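4 November 2018
Black glaze, second round. Notes for me and for Amber Goodall, who will fire the next shelf.

Opened the Tumen kiln this morning. The tiles on the lower shelf are good, a deep black with only a small brown line on the edges. The upper shelf is worse. There the glaze is thin, almost the color of tea where it was brushed, and two tiles have pinholes. I think the dipping was too fast. I was in a hurry because the bucket was already getting thick.

Recipe was the same as in March, only the frit is now from Bramwell. I made some 900 grams of dry powder and added water until it felt like cream. This is not a good way to measure. Amber has asked me already to write the weight of the water, and she is right. I will do it from the next batch.

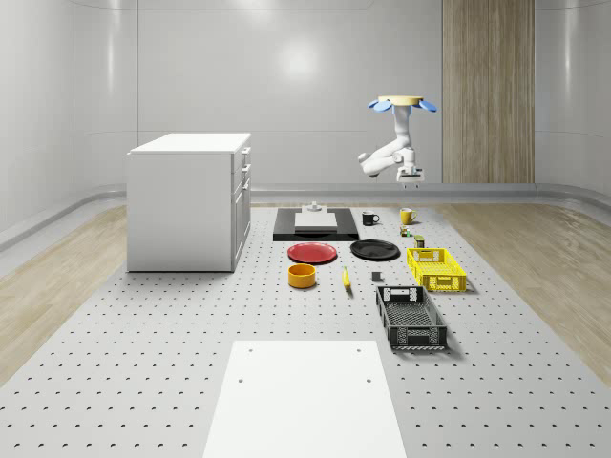
The test tiles need a better home. At the moment they lie in shoe boxes under the wedging bench, and when I look for one I must take out all of them, and the marks made with iron pencil rub off. I would prefer drawers, one for each base recipe. A white cabinet with one column of drawers on the side that faces the center of the room, and small handles down the edge, would suit us well, and on the flat top we could leave the tiles of the week. Lavlow sells something near to this but I did not ask the price yet. The drawers must not be deep. Tiles in a deep drawer become a pile again.

Sieving. I passed the glaze two times through the Wiretti sieve. The first pass left many small lumps of the black stain, which I pushed with the rubber rib. On the second pass almost nothing stayed. In March I sieved only once, so this can be also a reason for the better color on the lower shelf. I can't separate the two changes now. Next time change only one thing!

Bisque ware which is waiting for glaze should stand in open crates with holes, so that the dust falls out and the air comes through. The cardboard boxes keep the damp. Please don't put the big bowls on top of the cups. 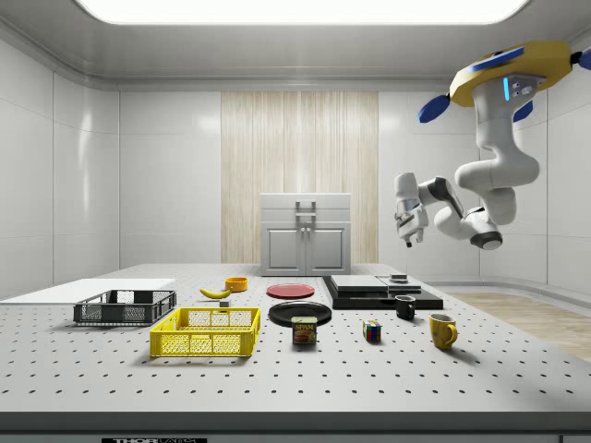

Fig. 2. Mesh crates, the yellow one in front of the dark gray one.

Floor of the glaze corner. We spoke again about what to put there. Wood is warm for the feet but the glaze dust goes into the joints, and I don't want to sweep dry. Tile is easy to mop and very cold in winter. My opinion is tile under the buckets and wood only along the walls, where we walk. Amber prefers one surface everywhere. Not decided.

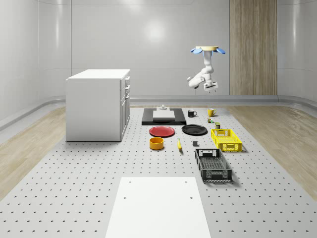
Fig. 3. Light wood flooring left and right of the perforated platform.

Second firing tonight: the same glaze on the large bowl, inside and outside, poured this time. I stirred before each pour and wiped the foot well. The bowl took a thick coat at the rim and there may be a run. I put it on a waste tile with kiln wash. Soak at the top for 5 minutes, as in March, then let the kiln go down by itself.

What I want from it is a true mirror black. A little waviness in the reflection I can accept, on a big curve I even like it.

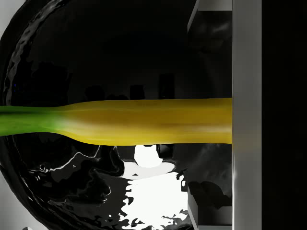
To do before the next firing
Weigh the water and write it on the bucket lid.
New iron pencil. Mark the tiles on the back, deep.
Mix 2000 grams dry, so both shelves get glaze from one bucket.
Ask Bramwell if the frit is ground finer than the old one.
Amber: please open the kiln only when it is under 100 degrees, and keep the thin tiles from the upper shelf, I want to cut one.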